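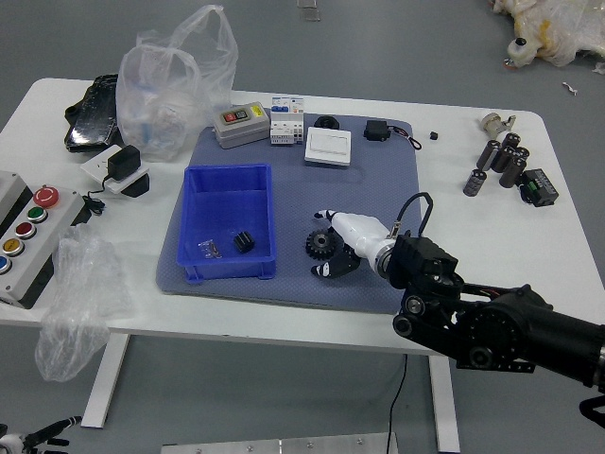

Figure 1. Storage bin and small parts on a work table.

Storage of Small Parts in Shared Workshops: Project Report
Dallance Technical College

1. Introduction

The workshop at Stalldale is used by students from several courses, and small items such as screws, washers and gears are often mislaid between sessions. This project examined how such items are stored and whether a simple change in labelling would reduce the time spent searching for them. The work was carried out during the spring term.

2. Method

A full stock check was completed before any change was made. It recorded 1131 separate items, of which 732 were held in a container with a readable label. The remainder were kept in unmarked tins, drawers or bags. Students were then asked to keep a written log of each search lasting longer than one minute. New labels were fitted over the Easter break and the log was continued for the same number of sessions.

The labels gave the name of the part, its size and the shelf to which it should be returned. The shelf codes followed the system already in use at the Kerkine site, so that stock could be moved between the two workshops without being relabelled.

3. Results

Before the change, 66 long searches were entered in the log. After it, the number fell to 11. Most of the later entries concerned fasteners of mixed thread, which had been returned to the wrong drawer. Some students did not complete the log at every session, and the true figures are likely to be higher in both periods.

4. Recommendations

It is recommended that the shelf codes be kept and that mixed fasteners be sorted at the end of each term. A thread gauge should be fixed beside the drawers. The cost of printed labels was small and could be met from the existing materials budget.

Submitted Sat 17 April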